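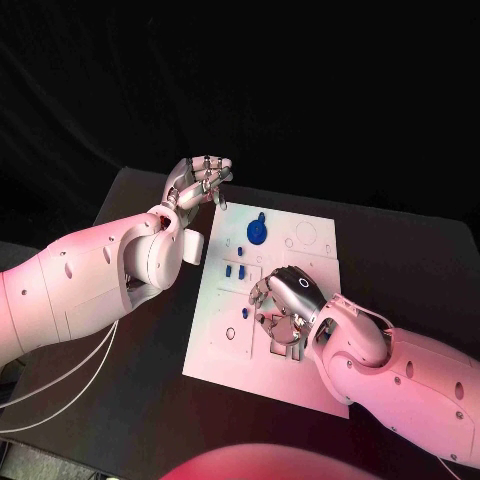

Selon Kulap Paisan, le deuxième volet de Trundale ne peut pas fonctionner sans Meesuk, et tout ce que j'ai écrit le mois dernier sur un changement de point de vue relève du contresens. Le commentaire est long, argumenté, et mérite une réponse plus développée que ce que permet la zone prévue à cet effet. Attention, je dévoile la fin du premier film.

Rappel de la situation. Le premier Trundale suit l'équipage du cargo Breltex, affrété pour évacuer la colonie minière de Skakdale avant l'effondrement du dôme. Sur les 341 colons, le film n'en individualise que deux : le médecin et l'adolescente qui refuse d'embarquer. Tout le reste passe par Meesuk, la navigatrice, qui est à la fois la narratrice et le personnage dont on épouse le champ visuel dans presque toutes les séquences. Elle reste au sol à la dernière scène. On ne la voit pas mourir, mais le générique démarre sur sa radio coupée.

L'argument de Kulap Paisan tient en une phrase : retirer la narratrice, c'est retirer le seul filtre qui rende l'univers lisible. Le scénario n'explique ni la hiérarchie de la compagnie, ni le statut juridique des colons, ni pourquoi le cargo n'a pas de canots. C'est la voix off qui comble, par petites touches, et toujours avec du retard sur l'image. Je suis d'accord avec le constat. Je ne le suis pas avec la conséquence.

D'abord parce que la voix off est un dispositif de montage autant que d'écriture. J'ai revu le film samedi avec un carnet et relevé les interventions : 41 au total, dont la grande majorité dans la première heure. Passé l'arrimage à Skakdale, le procédé s'éteint à peu près complètement. Le récit tient pourtant, et la descente dans les galeries, que tout le monde cite comme la meilleure séquence, est muette de ce côté-là. Le film a donc déjà appris à se passer de sa narratrice, il lui suffit de prolonger le mouvement.

Ensuite, il y a la question du son. Dans la première partie, la voix de Meesuk est mixée très en avant, sans réverbération, avec une coupure nette dans les graves. Dans la dernière bobine, sa voix à la radio reçoit exactement le traitement inverse - bande étroite, souffle, saturation sur les attaques. Le passage de l'une à l'autre est progressif, et commence bien avant qu'elle quitte le bord. Je vois mal comment une suite pourrait la rétablir en narratrice omnisciente sans annuler ce travail. On peut la faire revenir comme personnage, c'est une autre affaire.

Reste l'hypothèse des retours en arrière, que le commentaire évoque comme solution de compromis. Techniquement, elle est praticable. Les années de formation de Meesuk sont mentionnées deux fois et jamais montrées, et la station-école figure sur la carte murale du poste de pilotage. Mais une suite construite en alternance entre un passé déjà connu dans ses grandes lignes et un présent privé de son personnage principal suppose que le présent soit assez solide pour tenir seul une moitié de film. Si c'est le cas, le passé devient superflu. Si ce n'est pas le cas, il n'y a pas de film.

Ma préférence va toujours au médecin. Il possède trois avantages pour un scénariste : il était à bord pendant la fuite, il a signé le registre d'évacuation, et il ment sur le nombre de places. Le registre est visible pendant quatre secondes, avec une capacité théorique de 2 000 passagers qui ne correspond à rien de ce qu'on nous a dit du Breltex. Soit c'est une erreur d'accessoiriste, soit c'est le sujet du deuxième volet. Je penche pour la seconde lecture, le plan étant trop long et trop bien éclairé pour un oubli.

Sur un point, je corrige mon article précédent. J'avais écrit que l'adolescente ne reparaissait pas après l'embarquement. C'est faux. Elle est au fond du réfectoire dans l'avant-dernière scène, de dos, et elle porte la veste de Meesuk. Kulap Paisan a raison de le signaler, et raison aussi de dire que cela change la lecture du dernier échange radio, où l'on ne sait plus très bien à qui s'adresse le « tu » de la navigatrice. J'ai rectifié le paragraphe concerné.

Je n'ai en revanche rien à répondre sur l'étalonnage de la version vidéo, que je n'ai pas vue. Si quelqu'un dispose des deux copies, je suis preneur d'une comparaison sur la séquence des galeries, en particulier sur la tenue des noirs à l'entrée du puits nord.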